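Wakeck Casa, licencia de simulador doméstico para robots

Vamos a lo que me preguntáis siempre por correo: ¿sirve ya una máquina para recoger la casa? Pues depende muchísimo de qué entendáis por recoger (y de la paciencia que tengáis, claro). Yo llevo desde febrero con Wakeck puesto casi a diario y os cuento lo que vendemos y lo que no.

Wakeck Casa es un paquete de habitaciones simuladas donde vuestro robot practica tareas normalitas: abrir un cajón, rodear un mueble, encontrar un zapato en el suelo y no pasarle por encima. Incluye 173 habitaciones, todas con muebles que se pueden mover de sitio, y funciona en un portátil decente, sin tarjetas gráficas de susto. La gente de Sevetitz hizo los muebles y nosotros, en Bavton, montamos lo demás.

¿Qué tal se le da? Andar por la casa, de maravilla. En mi última tanda lancé 1000 recorridos y solo se atascó en 30, casi todos en esquinas estrechas. Los cajones ya son otra historia... Los tiradores finos le cuestan un mundo, y doblar ropa ni lo intentéis, que no viene en el paquete y yo no os lo voy a vender con una sonrisa. Gordon Li, que escribió el módulo de agarre, es más optimista que yo y dice que los tiradores estarán resueltos en la próxima versión. Ojalá!

Los gráficos son sencillotes, eso sí: colores planos, poca textura y bordes con escaloncitos. A mí me gusta así porque va rapidísimo, pero si buscáis realismo fotográfico mirad la edición Kerr, que pesa bastante más.

Cómoda blanca y armario de madera en la primera; en la segunda, superficies azuladas muy de cerca y un pico naranja.
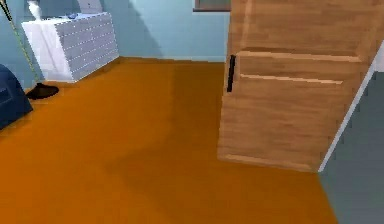
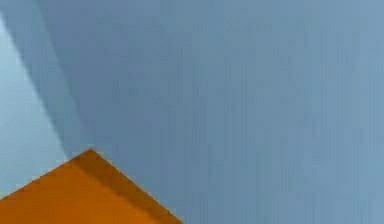 La licencia individual cuesta 2000 euros al año, con actualizaciones y soporte por correo (contesto yo, así que paciencia en agosto). Para centros de enseñanza hay tarifa aparte, escribidme y lo vemos. Necesitáis Linux, 16 gigas de memoria y un poco de soltura con Python; si venís de cero, el tutorial del pasillo es el mejor sitio para empezar, se hace en una tarde y ya sales con el robot yendo de una puerta a otra.

Y si vuestra idea es comprarlo hoy para tener la casa recogida en Navidad, guardaos el dinero, de verdad. Para investigar, para dar clase o para probar un robot propio antes de soltarlo entre muebles caros, adelante, que lo vais a disfrutar un montón.

14 comentarios · Compartido 38 veces

Contacto · © Bavton · Volver arriba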